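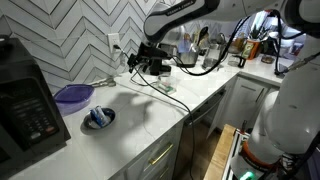

Arnstead robot club goes into the kitchen

December 24, 2025
By Bogdan Czarnecka

Search this site Search Go

I went along to the robot club at Arnstead expecting wheels. I was in the club myself years ago, back when it was all little buggies following a strip of black tape, and I suppose I thought it would always be buggies. Well, no! This year's student project is called Adero, and it is about putting things away in a kitchen.

The club has 13 members at the moment, which is the most it has had in a long while, and they range from people who have been writing code since they could reach a keyboard to one lad who told me cheerfully that he'd joined for the biscuits. They are split into two teams. One looks after the arms and the grippers, the other looks after the software and the long, long list of things that went wrong last time. They swap over at half term, so you can't hide in the job you like best.

Lingyun Ye runs the club and has done for eight years. She picked the kitchen on purpose, she told me, after last year's lot spent two terms teaching an arm to stack identical foam blocks and got very good at it and then very bored.

"Blocks are polite," she said. "They're all the same size and they sit flat. I wanted them to have to deal with a spoon."

And it is spoons that have caused most of the trouble, particularly the clear plastic kind. I hadn't thought about this at all before I went, but a see-through spoon is a rotten thing to ask a robot to pick up. The camera down by the gripper looks at it and mostly gets the worktop on the other side, veins in the marble and all, plus a bit of shine along the rim that moves when the arm moves. The software team have a name for the spoons which I've been asked not to print.

I got a go at the controls (of course I did, I'd have sulked otherwise). Lingyun gave me a short talk first about where the stop button was and how slowly I was to go, and then I was allowed to try to bring the fingers down to a cup. It is so much harder than it looks! You think you are lined up and you're miles out, because you're judging it from the side, and then you switch to the gripper's view and everything is enormous and tilted and you've lost track of which way is left. One of the younger members stood next to me saying "down a bit, down a bit, no, other down" with great patience.
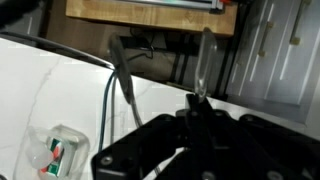

After that I was happy to hand over and watch people who knew what they were doing. They work in pairs, one driving and one calling out, and they keep a written log of every attempt with a line on what happened. The log had got to 1129 attempts when I was there, starting from the first week of term. I read a few pages. There's a good deal of "dropped it", some "nearly", one "dropped it but nicely", and a run of entries in green ink from an afternoon that must have gone well.

What they do with all those attempts is the bit I had to have explained twice. The good ones are saved and used to train the software, so that the arm can eventually have a go without a driver. The bad ones get saved as well, in their own folder, and the software team argue over them. Lingyun says she has learned to let the arguments run on a bit and then ask somebody to draw the problem on the whiteboard, at which point it usually goes quiet.

All of this is heading towards the Kushnir Cup in March, which is the regional competition for clubs like ours. Each club gets a kitchen worktop laid out by the judges and 300 seconds to tidy it, with points for each item that ends up where it should be and points off for anything that lands on the floor. There's an extra round for clubs that want to run without a driver. Arnstead have put their name down for it, though there was a fair bit of muttering about that when I asked, and I gather the vote was close.

I'm told the club from Fometti are the ones to beat. They won last time, and they did it with a very plain routine - same grab, same height, same speed every time - while everybody else was trying to be clever. Our lot have taken note. The arm team have been told there are to be no new ideas after the end of January, only practice, and almost all of them have agreed to it.

They'll be back at it after the break, and they'd like some help. Mainly they want kitchen odds and ends to practise on: old utensils, lids without their boxes, plastic cups, anything light and an awkward shape. Nothing sharp, please, and nothing you would be sorry to see dropped. You can leave things at the front desk with "Adero" written on the bag. They would also love to hear from anybody who knows a bit about lighting, as the reflections off the worktop are driving the software team up the wall and they have run out of things to try.

There are a couple of places left for new members as well, and you don't need to have done any coding. Come along and ask for Lingyun. I've already asked if I can go back before the competition and have another crack at that cup.

Contact us | Copyright Arnstead News 2025 | Back to top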